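I run the counter at a small bakery and deli, and we've had the Gindar two-arm packing station since last September, so this is a review from someone who has to work next to it (not from the person who bought it, that was Kiprono Swai, and he loves it).

Short version: 3 stars out of 5, and I'd fight you if you tried to take it away. It does the dull stuff, moving bread and fruit between bag and tray with the same red-tipped tongs we'd use ourselves, and I like that it's ordinary tongs, so when one pair gets gross I just swap it!
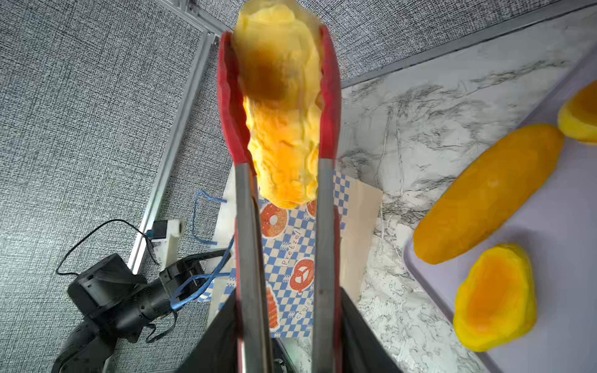
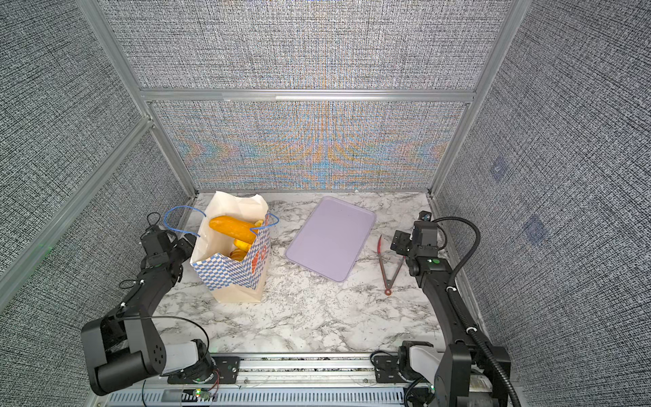
My mornings are different now. I used to spend almost 2 hours with my head down over orders, and these days I'm out front talking to people, plus checking what the arms have done. The checking is real work and it should be in somebody's job description (mine, and I got a small raise for it after asking twice). Our newest hire has never packed a full rush by hand, which worries me a bit for the day the power goes out.

Gripes: it's slow with anything soft, the setup guide is 100 pages and reads like it, and support took 12 days to answer my first email. We looked at the Ravness too, but it wouldn't fit on our counter. If you're a tiny place, borrow one for a week before you sign anything.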